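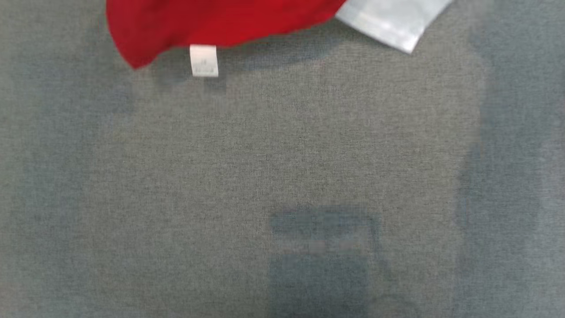
Goslow: a data card

Goslow is a table of 284 old knitting patterns, typed up from leaflets, magazine pages and the backs of envelopes. It holds the instructions as printed, mistakes included, plus a second column where the mistakes have been put right. If you only want to knit a jumper, use the second column. If you are studying how people used to write patterns, you want the first, and you have my sympathy.

Current version: 2
Last changed: June
Kept by: Ottar Løken

What you get

patterns.csv has one row per pattern. sizes.csv has one row per size per pattern, so a cardigan in five sizes turns up five times. notes.txt is a long grumble in no particular order, but it does record every place where I had to guess.

Columns in patterns.csv

id: a number. Gaps are patterns I took out after finding I had typed them twice under different titles.
title: as printed. Eleven of them are called "A Useful Pullover".
garment: jumper, cardigan, waistcoat, hat, sock, other. Balaclavas are under hat. Please don't write to me about this.
yarn: the name on the leaflet. Gesinon and Lindholm are the commonest, and neither spinner ever settled on what "medium" meant.
tension: stitches and rows to four inches. Blank where the leaflet says "knit to your usual tension".
text_raw: the instructions as printed.
text_fixed: the instructions as they should have been.
source: leaflet, magazine, handwritten.

Where it came from

Most of the leaflets were in a box sold as "sewing, mixed" at the Rolatitz clearance sale. The handwritten ones came later, from people who had heard I wanted them, and one of those is half a pattern for a tea cosy and half a letter about a boundary hedge. I left out the hedge.

Known problems

Needle sizes are in the old British numbering, where a bigger number is a thinner needle. I have not converted them. There is a lookup in needles.csv.

Sleeve shaping in 91 to 97 is wrong in both columns. I have knitted it twice and have two left sleeves.

Chest sizes are as printed and assume the wearer breathes out.

"Work as for left front, reversing shapings" has been left alone throughout. Writing it out in full would have doubled the file.

Checking

I read the first 200 rows against the paper, aloud. The rest were compared by eye, mostly in the evening. Expect more typing errors towards the end, with k2tog and k2 the likeliest pair to have swapped.

Changes since version 1

Split sizes into their own file. Moved bed socks from other to sock. Put back the missing second page of 140, which was stuck to 141.

Corrections

Send the id, the line and what you think it should say. A scan of the same leaflet helps a great deal. A photo of the finished jumper is welcome too, though it won't settle an argument about row counts.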